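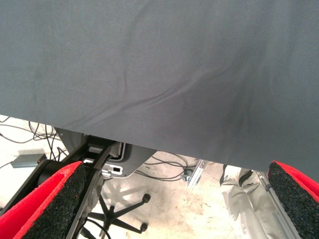
Edge-following on cloth is the part of the Prindetti stack that changed most between the spring branch and the one we run now. The planner needs a hem line it can trust before it commits the fingers to an approach. A slate-gray sheet with an uneven lower hem is a fair test of that: the boundary sits low on the right, close to the finger, and climbs to the left until it passes just above a tangle of black cables. The old segmenter worked on intensity alone and tended to merge dark cable with dark cloth. The current one adds a texture term computed over a patch of 30 pixels, and the fold running up toward the middle is scored as interior crease, so it never enters the list of hem candidates.

Notes on the current branch

Perception. Ilgın Kocabaş wrote the hem extractor. Output is a polyline with a confidence per vertex. Vertices under threshold are dropped and the gap is left open - no interpolation across clutter. Both fingers are masked out with a static template before anything else runs.

Planning. Approach poses are sampled along the polyline and ranked by clearance. Lakshmi Gowda capped the sampler at 600 candidates in August after the ranking step began missing its deadline. Median planning time at Endbridge is now 157 ms.

Control. Closing is position-controlled until contact, then switches to a force limit. The switch is debounced over 2 cycles. Ozan Kahraman is still tuning the limit for thin weaves, and the defaults in the Kurtuluş config should not be copied to other cells.

Tooling. The replay viewer draws the polyline, rejected vertices and chosen pose over the wrist stream. Logs recorded before the timestamp fix need the converter in tools/legacy. Known issue: seeking backward resets the mask overlay.

3 comments | 11 shares

Contact: İlker Ağca, Endbridge | © Endbridge | Back to top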